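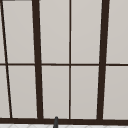 Ullero window-view renders: read me first

Hello, and thanks for stopping by! Ullero is our little pile of simulated kitchen views for testing perception code, and this part covers the windows (dark framing, flat gray panes, a strip of pale tile along the bottom). Plain panes like these give a depth estimator very little to hold on to, so please look at your confidence maps before you blame the planner.

Frames 2780 to 2790 share one lighting setup. Load them with the Weltix reader, version 3 or newer, and keep the batch size under 200 or it gets awfully slow. Beatriz Matos looks after the loader and is always happy to hear from you.

Related items
Ullero cabinet views
Weltix reader changelog
Geltent planner notes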